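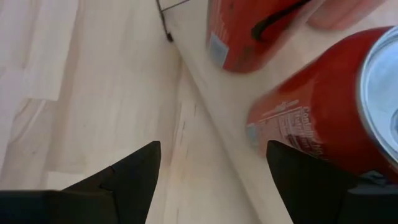 Maite Gallardo

Posted 16 Dec 2025

If you are the person at home who can't walk past the drinks shelf without straightening it (or the one who shoves everything in and hopes the door closes!), we would love to have you with us in Lestby. We are looking for 41 people to come and spend a little while arranging soda cans on a table and a low raised board, and then telling us how they went about it. There is no right way to do it. Some people go by color, some put the tall ones at the back, and some have a system they couldn't explain to their own mother, and we want to hear from all of them.

The work is done at a table with a butcher-block top, very pleasant to lean on, and the cans start out in a loose bunch, reds and greens and a white one with some blue on it all mixed up together. You move them wherever you think they should go. After that we talk it over with you, and then you do it again with a new mix. Most folks should be finished in 41 minutes, but please don't plan a train home around that, as the talking part does tend to run on.

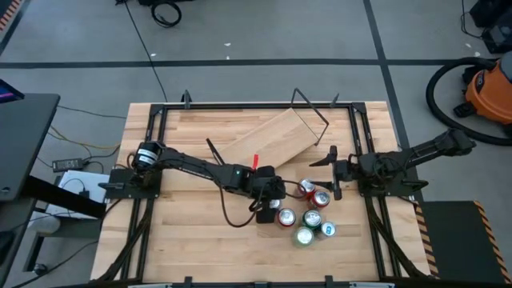 Who can take part

Anyone 18 or over who is comfortable standing at a table and picking up a drink can. You don't need to have worked in a store or a cafe, though if you have stocked shelves for a living we'd be delighted to hear your opinions. Glasses are fine, left-handers are very welcome, and if you would like to sit, tell us ahead of time and we will set up a chair for you.

We take people in groups of 6, with 3 helpers from our side, and there is a coffee break in the middle. You'll get a gift card for your time, and your bus fare back if you keep the ticket.

How to sign up

Write to Abilio Iglesias at the Lestby office with your name, a phone number and whether mornings or afternoons suit you better. He answers everybody, sometimes at great length. A few cans always end up in a row on the table while others, like the tall red one, go up on the board, and he'll happily discuss that too.
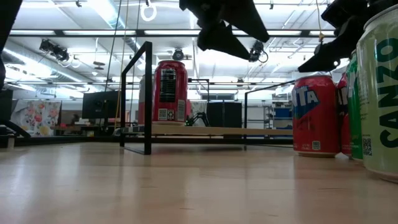

Josphat Urio wrote in to ask if he could bring his teenage son along, and whether brands matter, as the two of them have never agreed on where the Fanta goes. Brands matter only as much as you want them to, Josphat. Your son will need to wait until he turns 18, but we'd be glad to see you.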